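Setting up the fixed camera at the Lillow cooking cell

These notes are for the person who prepares the Lillow cell in the morning, before the arm is allowed to move. The overview camera and the wrist camera have separate pages. On this page we set only the fixed camera that looks at the burner.

1. Keep the arm in its park position and press the stop button. Close the gas valve under the counter.

2. Put the pot on the burner. Use the blue one, not the steel one. The wire rack must lie on the supports first, because the Varinari program expects the pot at this height.

3. Open the Kostholm viewer and choose the burner channel. Set exposure to manual and type 1,138. With automatic exposure the black glass makes the wall too bright, and the picture changes each time the arm passes.

4. Loosen the clamp and tilt the camera until the burner head is near the middle from left to right. You need the lower part of the pot only. The rim is the job of the overview camera – please do not tilt up to catch it.

5. Check that the energy label in the lower right corner of the glass is complete in the view. We use its four corners as a reference, so do not peel it off.

6. Tighten the clamp by hand, then run the reference check. A score of 80 or more is good. After the last repair we got 86. If the check stops with error 407, it did not find the label, and you should repeat step 5.

7. Save the view under a new name. Do not write over the old file.

Small drops on the glass do not disturb the check. Larger wet areas can, so wipe them.
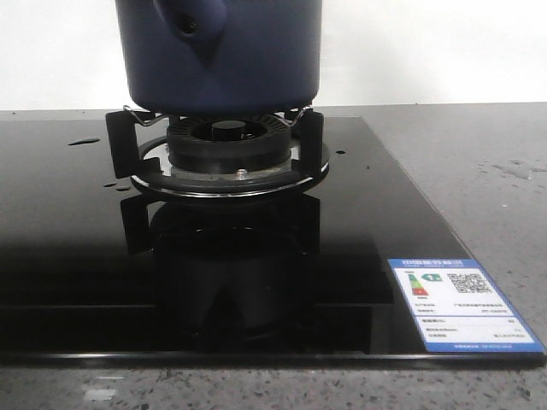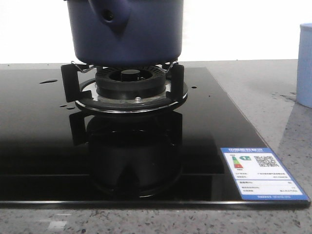 Burner channel, both views with the pot on the wire rack and the label inside the picture.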